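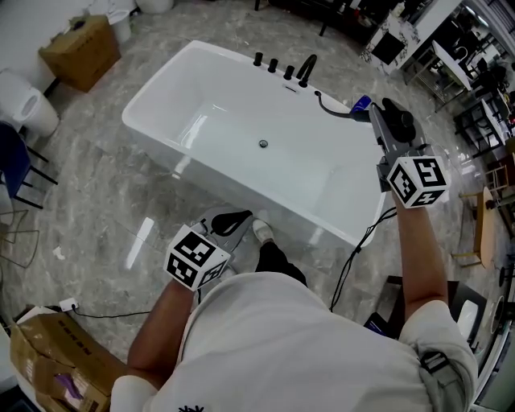

A visit to the Grelis bathroom and tile open day

12 May 2023
Written by Vasanthi Joseph

My husband and I are renovating our only bathroom this year. We have been planning it since February, and in that time I have learned many English words which I never needed before, like grout, waterproofing membrane and floor waste. When the letter came that Grelis would open its warehouse and its tile works to visitors for one day, I took a day off from work and went by train. My husband stayed at home with the plumber.

The place is 30 minutes' walk from the station, along a road with many trucks and no footpath on one side. I recommend going by car if you have one. At the gate they give you a paper badge and a map. The map was printed so small that I had to borrow glasses from a lady in the queue. She was also renovating, and we stayed together for the first part of the tour.

The tile works

We began in the hall where the tiles are made. The clay comes in as a powder, a little damp, and it is pressed into shape with great force. I had always imagined it was poured like cake batter. After pressing, the tiles go through a dryer, then they receive the glaze, and then they travel slowly through a long kiln. You feel the heat already from the door. Our guide spoke quickly and the hall was noisy, so I did not catch the temperature, but I did catch that the kiln is almost never switched off, not even at Christmas.

What interested me most was the sorting table. Two tiles from the same recipe can come out with slightly different colours, and the workers put them into groups called shades. The guide told us to check that all our boxes have the same shade number before we start to lay them. I wrote this down and underlined it. Our neighbour has a kitchen wall where you can see exactly the row where the second delivery began.

The showroom

After a coffee (free, but rather weak) we could walk in the showroom as long as we liked. The tiles are arranged by colour and not by size, which I found difficult, as our wall is narrow and I was looking only for small tiles. I liked a grey-green one from the Tasar range very much. In the showroom light it looked almost blue. A man from the sales desk allowed me to carry it to the window, and there it was green again. I would ask for this in any showroom.

There was also a talk about ventilation by a small firm named Kotian. I expected to be bored and I was not. The speaker explained that a fan can only push air out if other air can come in, so a gap under the bathroom door is useful. At home we have a thick carpet that closes this gap completely. It may be part of the reason why our ceiling goes black every winter.

Prices and practical matters

The open day itself costs nothing. Samples are 2 dollars each and they take this off your bill if you order later. For our tiles the quotation was 370 dollars, with delivery to our street but not up the stairs. A similar tile from Gudamow, where we asked earlier, would be 255 dollars, but it has no matching edge pieces and we have one outside corner that everybody will see. We have not decided yet.

Lunch was a sausage in bread from a stall in the car park, with onions. There was one vegetarian choice and it was finished by noon, so bring something with you. The toilets are behind the showroom and the sign to them is hidden by a display of taps.

I went home with four samples in my bag, which became very heavy on the walk to the station. They are now standing on our window sill, and each morning I like a different one.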